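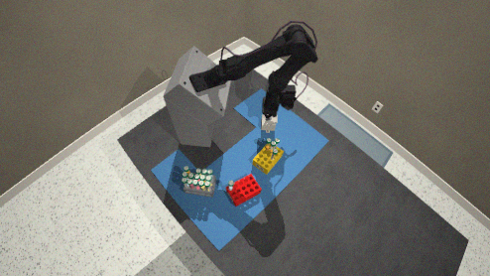

Entry: Adhesive aging, Petmont samples, July

Prepared by Junpei Shimada for the bindery notebook. Copies to Xiomara Nguyen-Tran and Rhodri Dafis.

Purpose. To record the condition of the wheat starch paste joints after the second aging period and to decide whether the Kamach paper remains suitable for spine linings.

Materials. Strips were cut with the grain from the Kamach and Sampaio papers and pasted to undyed linen. The paste was the kitchen batch, strained twice. Batch 413 was used for all Kamach strips. Batch 285 was used for the Sampaio strips, as the newer batch had run out by then. This difference should be kept in mind when the two sets are compared.

Procedure. Strips were pressed between blotters for 30 minutes, then moved to dry blotters and left under light weight until the next morning. Conditioning followed the written procedure, except that the cabinet door was found ajar on Friday at the start of the shift. The humidity log for that night has a gap. M. Kavanagh has been informed.

Observations. The Kamach joints held when peeled by hand, and the paper split before the paste released. Two of the Sampaio joints lifted cleanly at one corner -- both came from the same end of the sheet. Slight yellowing was noted along the edges of the linen in both sets. No mold was seen.

Remarks. Y. Shibata has asked whether the linen was washed before use. The supply record says only "Prarkley, bolt end," and the matter is unresolved. Until it is settled, the yellowing should not be attributed to the paste.

Actions. Repeat the Sampaio set with fresh paste. Wash and dry a length of the Prarkley linen and keep an unwashed piece beside it. R. Dafis to replace the cabinet latch. The Kamach paper may be used for the account books now on the bench, but not yet for loan items.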